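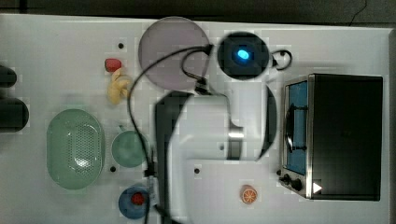 How Salty Is Lunch? A Class Survey of the Hillwood Cafeteria
Student project report, Alva group

We picked salt as our topic in September, after a health class in which the whole room guessed wrong on how much of it is in bread. Bread! That was enough to get us going, and we have been reading labels ever since.

Method
We asked students at Hillwood to keep a lunch diary for 2 weeks. Each person wrote down what they ate and copied the sodium number from the package whenever there was one. For cafeteria meals we used the kitchen's recipe cards, which the staff kindly let us copy. We got 65 diaries back and had to drop 18 of them, mostly for missing days or handwriting none of us could read.

What we found
The average lunch came to nearly 1,000 milligrams of sodium. Soup days were the highest by a long way – we had all bet on pizza. Packed lunches from home were lower, but they varied wildly, and a lot depended on whether there was deli meat in the sandwich.

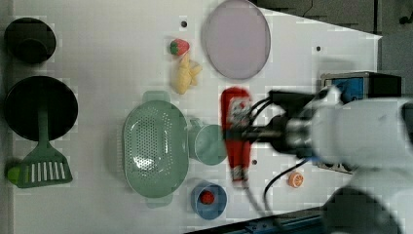 Do sauces really make much of a difference?
They matter more than we expected, mainly through serving size. A single spoonful adds a modest amount, but most diaries listed several spoonfuls at one meal, and that can rival a bag of chips.

Problems
Some people rounded their numbers and some forgot snacks. The recipe cards also assume everyone gets the same scoop, and anyone who has stood in that line knows better. We would weigh the portions if we did it again.

Next steps
We loved this project and want to repeat it in spring with the Sallivska building, where the menu is different. We'd also like to try a low-salt soup recipe and run a blind taste test. Our guess is that herbs and a little lemon will do most of the work.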